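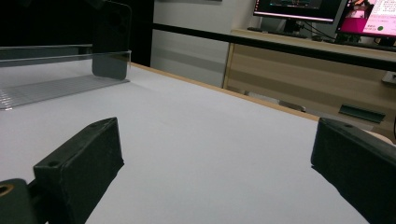
**White tabletop for a room that does everything – yes or no?**

**plumlane** – June 8, 2024

We are replacing the table in the back room. It gets used for meals, homework, sewing, my partner's paperwork and most weekends some kind of gluing or painting. The old one is dark oak veneer and it has had enough. One corner has lifted and there is a ring from a casserole dish that I have stopped trying to get out.

I'd like to go white this time. The room faces north and the dark table makes it gloomier than it needs to be. My partner thinks white will look filthy by the second week and wants a mid-brown wood.

Two on the list so far:

- Wernard extending table, white laminate top, £858 with delivery
- Jevora fixed table, white painted top, £179, collect only

Size is the same within a few centimetres. Would anyone who has lived with a white top buy one again? Please say what it is made of if you know, as I suspect that matters more than the colour.

---

**oldgreycoat**

Had a white laminate one for eleven years. I would buy it again tomorrow. Wipe with a damp cloth and washing-up liquid, dry it with a tea towel, done. Turmeric left a yellow patch once and it faded by itself near the window over a few weeks.

The edges are the weak point. Ours had a glued strip all the way round and the strip started to come off at the end where the children sat. I stuck it back with contact adhesive and a warm iron over baking paper. It held for a while, then didn't.

---

**fennel_and_rye**

Do not buy painted for what you describe. I had a painted white top, not that make, and it marked from the first month. Newspaper print, the rubber feet of a laptop, the dye from a red placemat. The laptop feet were the worst. Four grey dots that never came out, even with cream cleaner, and the cream cleaner left dull patches of its own.

Painted is fine for a hall table with a lamp on it.

---

**plumlane**

Thanks both. Fennel, was yours sprayed or brushed, do you know? The Jevora one says "lacquered finish" in the small print but the shop called it painted when I rang.

---

**fennel_and_rye**

No idea. It was shiny when it was new.

---

**tidewrack**

I'm going to disagree with fennel. I have a lacquered white top and it has been fine for six years. The finish needs a couple of weeks to harden fully when it is new and people don't leave it. They put a cloth on it the first night and then the cloth sticks. I kept ours bare and used cork mats for plates. It has scratches but you have to get your eye down level with it to see them.

That said, £179 for that size is cheap and I would want to look at one before I paid. Run a fingernail along the underside of the edge. If the finish is thin there it will be thin everywhere.

---

**fennel_and_rye**

I did leave mine. Ten days, bare. It still marked. I think you've been lucky or you have tidier people in the house.

---

**tidewrack**

Two teenagers and a lodger, so no.

---

**bramblegate**

On the light question, since that's where the first post started. We did exactly this in a north-facing room and the difference was bigger than repainting the walls. We have the pendant hung low and the table throws light back up on to people's faces. At breakfast in January we stopped needing the lamp on at the far end.

The other side of it is glare. If the window is at one end and you sit facing it, a glossy white top is tiring to work on. I ended up putting a grey felt mat under my keyboard. If you can get matt or satin, get that. Sewing would be fine on either, I should think, and you can see a dropped pin.

---

**plumlane**

Window is on the long side, so I'd have it at my shoulder. Hadn't thought about glare at all. The Wernard comes in matt, the Jevora doesn't say.

---

**oldgreycoat**

Matt shows greasy fingerprints more than gloss does. Ours was satin and I think that's the best of the lot. Don't go for one with a texture you can feel. My sister has one with a slight grain pressed into it and the pencil lead sits in the grain. She goes over it with a nail brush.

---

**sixpenny_handley**

Has anyone suggested keeping the base and buying a new top? £858 seems a lot if your frame is sound. I bought a cut-to-size white board from a local firm, Shetty, and screwed it to the legs I had. It came to £200 including the edging on all four sides, and they rounded the corners when I asked. Took me an afternoon, most of it spent finding screws of the right length. They need to be shorter than the board is thick and it is worth measuring twice there.

You lose the extending part, obviously.

---

**plumlane**

The frame is sound. It's only the top that has gone. What thickness did you have? And does it sag? Ours is 1.8 m long with nothing across the middle.

---

**sixpenny_handley**

25 mm. No sag that I can see, but mine has a rail down each long side. If yours only has the legs and a rail at each end then I'd add a batten underneath. Paint it to match, or don't, since it's only seen by whoever drops a fork.

Ask for 2 mm edging. The thin sort chips when a chair arm catches it.

---

**fennel_and_rye**

This is the best idea in the thread. If it marks you are £200 down and you can turn it over.

---

**tidewrack**

Can you turn it over? The boards I've seen have a cheaper finish on the back.

---

**sixpenny_handley**

Shetty's were the same both sides. Some places do sell them with a backing sheet, so ask. You would also have the old screw holes facing up, which would need filling.

---

**low_meadow**

Voting with the partner, sorry. We had white for three years and went back to wood. It wasn't stains. Every crumb showed, and I found I was wiping it between meals just because I could see it. With the oak I wipe it once after supper and don't think about it in between. If you are someone who notices, white makes you notice all day long. The room was lighter, I'll give it that.

For paint and glue we put down an oilcloth, and we'd have done that with either.

---

**bramblegate**

Fair. I see the crumbs as well but I would sooner see them.

---

**marrowfat**

Cleaning notes from somebody who has had three white tables, all laminate:

- Biro: surgical spirit on cotton wool. Wipe it off with water afterwards.
- Felt tip: same, but do it the same day.
- Hair dye: toothpaste worked once and didn't the second time.
- Tea rings: bicarbonate of soda in a paste, left for ten minutes.
- Grey rub marks from pans: a melamine sponge, very lightly. These are abrasive. I took the sheen off a patch as big as my hand by being impatient.
- Superglue: I have never got it off cleanly.

I also tried the Zitura surface wipes. They clean well enough but leave a film that you can see against the light, so I ended up rinsing after every wipe.

Don't try any of this on a painted top without testing it underneath first. Surgical spirit will go through some lacquers.

---

**plumlane**

That's very useful, I've copied the list out.

Where we have got to: the Jevora is off the list. Partner has read low_meadow's post twice and says it proves the point, though he likes the idea of keeping the legs. I've taken the old top off to have a look. There is a rail along each long side, so no batten needed. I'll ring for a price on 25 mm in white satin with the thicker edging, and for the same board in a pale oak finish so that we can have the argument properly.

Does anybody know if you can get samples bigger than a beer mat? It's hard to judge white from a piece that small.

---

**sixpenny_handley**

I asked for an offcut and they gave me one the length of my arm. Put it on the table for a week and eat off it.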